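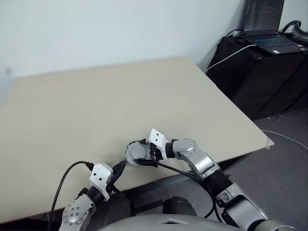
3. Surface Availability and the Decline of the Shared Table

3.1 Background

The literature on shared work surfaces is larger than a reasonable person would expect and agrees on very little. One camp treats the table as furniture, and asks how wide it should be. Another treats it as territory, and asks who is winning. We side mostly with the second camp, although we concede that the first has produced better chairs.

Our starting point is what Akinola, in the pilot work for this study, called surface creep: the slow conversion of a shared table into private storage by people who would be offended to hear it described that way. A mug is left overnight. The mug acquires a notebook. By the end of the month the notebook has a charger, the charger has claimed an outlet, and a colleague looking for a place to eat lunch walks past to the windowsill without a word. At no point has anyone made a decision. This makes creep hard to study by interview, as the people responsible for it sincerely report that they use the table "hardly at all."

Earlier accounts have explained creep by shortage. On this view, people spread out when they have too little space of their own, and the cure is more desk. We were fond of this explanation until we tested it. At the Foswood site, where every employee has a desk larger than the one used by either author, the shared tables were the worst in the study. The desks were also full.

3.2 Sites and procedure

We observed shared tables at three workplaces. Kernard is an insurance office with an open floor and strong opinions about the thermostat. Foswood is a design firm. Porham is a public records department whose break area doubles as a meeting room, a mail room, and, in December, a cookie exchange. In total the sites had 21 shared tables, all of which we included, and 42 regular users who agreed to take part. A few others declined to take part but continued to leave things on the tables, and their belongings were recorded as unattributed.

Each table was checked at 8 a.m., at noon, and after the last person had gone home. The observer noted how much of the surface was covered and sorted the items into three groups: in use, parked, and abandoned. An item was in use if a person was touching it or sitting in front of it. It was parked if the owner was in the building and could name it without looking. Everything else was abandoned, a label that caused some hurt feelings when an early draft of the coding sheet was left on a shared table at Kernard.

Observation ran for five weeks. For the first two we did nothing but watch. In the third we introduced the Ezeani rule, named for the office where one of us first saw it applied. The rule states that anything still on a shared table at closing time is moved to a shelf by the door. It is not thrown out, and no note is attached. The original office had tried notes and found that they also stayed on the table.

3.3 Results

Coverage rose through the two baseline weeks at all three sites, with most of the rise made up of parked items that quietly became abandoned ones. The usual path was short. An object that survived one night on a table was very likely to survive the next, and an object that survived a weekend was treated by everyone as part of the building. At Porham, a stapler that did not work was moved aside each morning to make room for the mail and moved back each afternoon. Asked about this, participants said it was probably somebody's.

The Ezeani rule lowered coverage at Kernard and Porham within days. The effect at Foswood was slower and less pleasant. Staff there began retrieving their things from the shelf each morning and laying them out again in the same arrangement, with a care that several of them had not been seen to apply to client work. By the end of the study the tables at Foswood were clear at night and full by noon. Whether this counts as a success depends on who uses the tables at night, and we have not been able to find anyone who does.

We also expected clear tables to attract more joint work. They did at Kernard, where small groups began to sit down together without booking a room. At Porham they attracted lunch. Since our coding scheme put lunch in the same group as meetings ("in use, two or more persons"), the two sites look alike in the summary figures, and a reader in a hurry might conclude that the records department had become very collaborative. It had become better fed.

3.4 Some remarks on edges

One pattern deserves separate mention because we did not go looking for it. Creep began at the edges nearest the wall and moved inward. Objects placed in the center of a table were nearly always taken away by their owners, apparently out of embarrassment, while objects at the wall side were left with a clear conscience. Mercado has suggested that people regard the back of a table as a kind of shelf that happens to be low and deep. Tables that stood free of any wall filled more slowly, and when they did fill, they filled at the corners.

If this holds up elsewhere, the cheapest remedy available is to pull the table out from the wall. Facilities managers at two of the sites objected that this would block the walkway. The third agreed to try it, and did, and the table was back against the wall the following morning. The night cleaning crew had assumed that somebody moved it by mistake.

3.5 Limitations

The observers were known to the staff and were, by the second week, being handed things to put away. Attribution of items depended on owners admitting to them, and the rate of admission fell sharply once the shelf had been installed. Three workplaces are also a thin basis for general claims about human nature, though we notice that this has not held back the rest of the field.

Both authors (Rochelle Mercado and Ayodele Akinola) share a table. It was excluded from the sample on the grounds that coverage could not be measured without first finding the surface. We plan to apply the rule to it after the revisions are done.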